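White Table, Blue Plates: Broltik Kitchen Reopens in Owen

OWEN — The shared kitchen at the Broltik building reopened at 10 a.m. with a new table, a new set of plates and the same old toaster, which survived the renovation despite a lively campaign against it.

The kitchen had been closed since February. It serves the tenants of the building's ground floor, a mix of small offices and workshops whose employees spent the closure eating at their desks, in their cars and, in one stretch of mild weather, on the loading dock. Lunch there was described in the building newsletter as "picnic style." The pigeons seem to have agreed, and several have yet to accept that the arrangement is over.

The centerpiece of the new room is a large white table from Skoma, bought for $400 after the old one was retired with a limp. The old table was brown, or had been at some point, and carried a ring pattern that longtime tenants could date the way other people date trees. It leaned toward the window. Soup had to be served shallow at that end, and anyone who sat down with a round piece of fruit was expected to keep a hand on it.

Replacing it took longer than expected. Tenants were offered a choice of white or dark gray and voted by dropping slips of paper into a coffee can on the counter. White won by 2 votes. A recount was requested by the gray side and held the same afternoon, with the same result and a noticeably cooler mood. The can has gone back to holding coffee, though a few late ballots have been found in the grounds.

The argument against white was crumbs. The argument for white was also crumbs, on the theory that people will wipe up what they can see. A bottle of spray and a stack of cloths now sit on the windowsill to test this theory, and building management says it will review the matter when the bottle runs out. Based on the first week, it could be a long wait.

The plates caused less trouble. Management ordered 24 of them from Gravurach, a housewares shop two blocks away, to replace a collection that had built up by donation and neglect. The former cupboard held holiday plates, a gravy boat with no known history, and a great many saucers for cups that had gone elsewhere. Tenants were invited to claim anything of sentimental value before the switch. Several people took saucers. The gravy boat was left out for a second week, then a third, and is now on the counter holding tea bags, a job it does well.
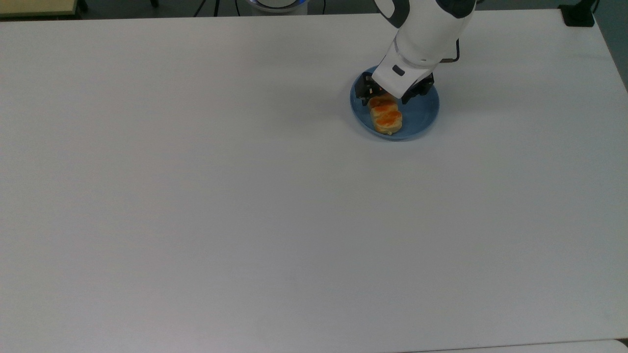 Blue was chosen for the plates because the shop had enough of it in stock, a reason that has since been improved in the retelling to something about contrast. The contrast is real enough. On the white top the dusty blue stands out from well across the room, food and all, and the raised rim ought to please anyone who learned to eat soup on a slope. The gray faction, for its part, will want it noted that the tabletop shows faint smudges.

Rules for the kitchen have been revised and posted by the door. Plates are to be washed by whoever used them and are not to leave the room, a line underlined twice by someone other than its author. Food left in the refrigerator must carry a name. The previous sign asked for a name and a date, but the dates were being read as a dare.

The toaster question remains open. It has one setting, which is dark, and it holds the bread for a while afterward as if thinking it over. A replacement was part of the original renovation plan and was dropped when the money went to plumbing. Supporters say it has character. Opponents have started bringing crackers.

Management says the old table has been moved to the basement, where it is being used for paint cans and where its tilt is said to be less of a problem. Any tenant who wants it may have it for free — legs included — but will need to arrange a truck and a strong friend. There had been no takers by press time, although one office did ask for the drawer.

The kitchen is open to all ground-floor tenants during building hours. Second-floor tenants have their own kitchen, with a table nobody has complained about, and are asked to use it.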